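Elfriede Ortner
Small thread on how we look after the two-arm cell before a long run of the peg board 1/7
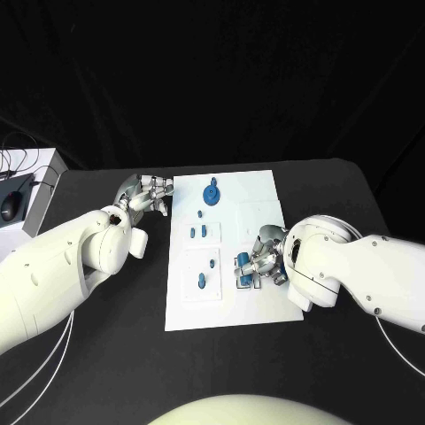 Cimer Robotics Workshop, Hikholm

2/7
First I check the board. It must lie flat and square to the table. If it has moved by even a few millimetres, the fingers close beside the peg, and then people blame the software.

3/7
Then the hands. Small screws in the finger joints come loose with time. I go over them every 60 hours with the short driver, never with the electric one. In December I found two loose on the right hand, both at the thumb.

4/7
Cables: each arm must be able to make its full reach and the cable still hangs in a soft curve. If it pulls straight, I give it more length at the clamp.

5/7
Wrists I turn slowly by hand, power off, and listen. A dry sound means I write to Jitaru, who keeps our spare bearings.

6/7
After this comes the slow test, 23 grasps at low speed with the blue cylinder. I stay near the stop button the whole time.

7/7
Somebody from Prindmont asked which cloth we use behind the table. Plain black, 42 euros. Please wash it before you hang it, the dust from a new one goes everywhere.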